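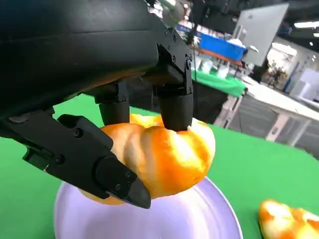

Notes on twisted rolls, batch 13

24 August 2021

The previous twelve batches were plain knots. For this one I went back to the two-colour twist, which I abandoned in April after the strands kept parting in the oven. The formula is the same for both colours apart from the liquid: milk for the cream dough, strained carrot juice for the orange.

Hydration. Carrot juice behaves more like water than milk does, so equal weights give an orange dough that is noticeably slacker. Two strands of different stiffness will not twist evenly. The soft one wraps around the firm one and you end up with a spiral instead of a twist. I now hold back 4% of the juice (reckoned on flour weight) and only add it if the dough tears during kneading. It has not torn yet.

Flour. Rillwood strong white for both. I tried half Himovura in the cream strand, on the advice of Kamol Khunthong, who uses it for everything. Flavour was better, colour was worse. The cream went a sort of putty grey next to the orange and I have gone back.

Shaping. Roll both strands to the same length and rest them under a cloth before twisting. If they spring back, rest them again. Twist from the middle outwards, pinch both ends and tuck them under. Flour on the bench should be kept to a minimum at this stage, as a floured strand will not stick to its neighbour and that was most of the April problem. A wiped-down bench with no flour at all is better still, provided the orange dough is not too slack (see above).

Proving. Slightly under. A fully proved twist loses its edges and the two colours bleed into one another visually. I go by a finger dent that fills in slowly but completely.

Glaze. Whole egg gives the most shine but browns the cream strand until it is hard to tell from the orange. Egg white and a little milk is duller out of the oven. The compromise is to bake with the white-and-milk wash, then brush with thin sugar syrup as soon as the rolls come out – one coat, not worked in. Takumi Honda suggested the syrup and I was sceptical about stickiness, but it sets if they are left alone on the rack.

Baking. My oven runs hot at the back, so I turn the tray after some 13 minutes and lay foil over the top for the remainder. Without the foil the pale streaks disappear first.

Serving. They look better on a coloured plate than a white one. The cream parts need something to stand against, and lavender does the orange no harm either.

Still to sort out: the tucked ends are denser than the middle, and the Ševčík tray leaves a ridge on the base. Batch 14 will go on the flat Cikano sheet with the strands tapered at both ends. I will change only those 2 things and leave the glaze as it is.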